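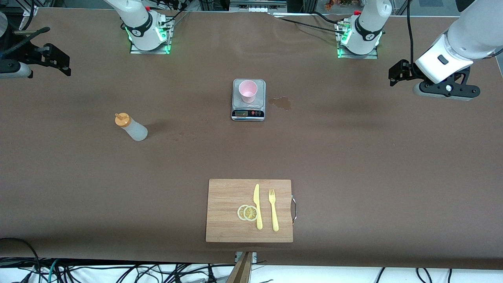 15 Apr 2018

To: Regula Eder
From: Selina Holzer
Re: Inasby kitchen skills kit, progress to date

Regula — sorry this is later than promised, the print quotes only came in this morning. Short version: measuring unit nearly finished, money fine, one delay on the booklets, one thing I need you to decide (at the end).

## Where we are

The measuring unit is the one we've spent most of the time on. You'll remember the first draft had people doing everything with spoons and a jug. Dropped the jug. Everything now goes by weight, on a small digital kitchen scale, with plastic cups as the containers. Cups are light, they don't break, and people know what a cup is. The jug had three sets of lines on it and half the group read the wrong one.

So the order of the tasks is now:

- Put an empty cup on the scale and zero it
- Dry stuff first — rice, then oats, then flour
- Water
- Two ingredients into the same cup, zeroing in between
- Halving a recipe (this one is still a bit of a mess, see below)

Zeroing was the sticking point in every session. People put the rice in, then remember the cup. We have moved it to its own page with nothing else on it and it's gone much better since. Kälin suggested a sticker next to the button, tried that, stickers came off in the washing up. Won't be repeating that.

## What we've learnt about the kit itself

Flat scales are better than the ones with a bowl. Easier to wipe, easier to store, and you can see straight away if the cup isn't in the middle. Downside: a wide bowl covers the display on most of the small ones. For the baking unit we'll need either a bigger scale or narrower bowls, I'd go for narrower bowls, cheaper.

Cups — go for ones that narrow a bit towards the bottom, they stack. The straight ones from the first order don't stack and take up a whole shelf. Coloured is better than clear too. We tell people "rice in the pink one" and off they go, no need to write anything on it.

Table covering: keep it plain and dark. White flour on a white table, nobody could see what they'd spilt. A covering does pick up marks and scuffs over the weeks and I've stopped worrying about that. Wipe down after each session, proper wash when it needs it.

## Sessions

12 sessions held so far, all in the Tundov room. Four more to go before the summer break, then we start again in August with the baking unit. Attendance has been steady apart from the week the heating was off.

Halving a recipe: the sums are the problem, the weighing is fine. Someone gets to 75 g of oats and then stops because half of that is an awkward number. I've rewritten all the recipes so the amounts halve to something round. New versions go in from next session. If that doesn't do it I'll take the page out and put it in the baking unit as an extra.

Washing up was meant to be part of every session and has been squeezed out most weeks. My fault, I let the weighing run over. Going to stop the weighing earlier and see.

## Money

Grant for this stage: 2000
Spent and committed: 2056

So 56 over, all of it down to the second lot of cups and the postage on them. I can cover that from the Zanda contribution, which hasn't been touched yet, so no extra request to you. Receipts are in the blue folder, scans to follow when the scanner's free.

Nothing left to buy for the measuring unit except batteries. Scales eat them. Will put batteries in the budget as a proper line next time, I had them under "sundries" which was silly.

## Booklets

Late. The printer wants the pages in a different size from what we'd set up, so all the pictures need moving. I've done the first half. Text is final apart from the halving page. For now we're using photocopies in plastic wallets — they work well enough and they survive the water task, mostly. Might keep the wallets even once the bookelts arrive.

## Still to do

- Finish booklet pages, send to printer
- New recipe amounts into the session plans
- List of bowls for the baking unit, with prices
- Spare scale, check the old one in the cupboard still works before buying
- Short note for the other Inasby kitchens on how to set up the table before people come in

## Need from you

Do you want the baking unit costed with the oven or without? With the oven means smaller groups and somebody extra in the room. Without means flatbreads and pancakes on the hob, wich I think is plenty for a first go and is what the group has been asking for anyway. I'll cost whichever one you pick, just need to know before I order the bowls.

Can ring me any afternoon.

Selina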